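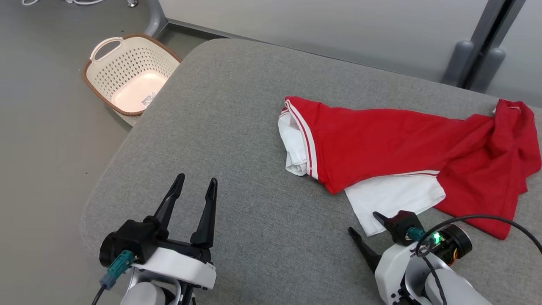
Brulton Library Games Club, Juniors
Is that extra pack worth your pocket money?
You have a game you like. Then a message pops up: new outfits, new maps, a new character! Extra bits you download for a game are called add-ons. Some are free, but plenty are not.
Take Skatura, our skating game. The Zou pack costs 41 gems. That sounds cheap, until you try to buy 41 gems. The shop only sells them in bags of 19 or 117. So you buy three small bags, and 16 gems sit there doing nothing. Do you think that happened by accident? I don't.
Watch out for the word "exclusive" too. It means you can only get it in one place. It doesn't mean it's any good. And a clock ticking down is there to make you hurry. The Fanum board came back in November, after its "last chance" sale.
Before you ask a grown-up to pay, wait 2 days. Do you still want it? What does it let you do that you couldn't do before?
Koen Kramer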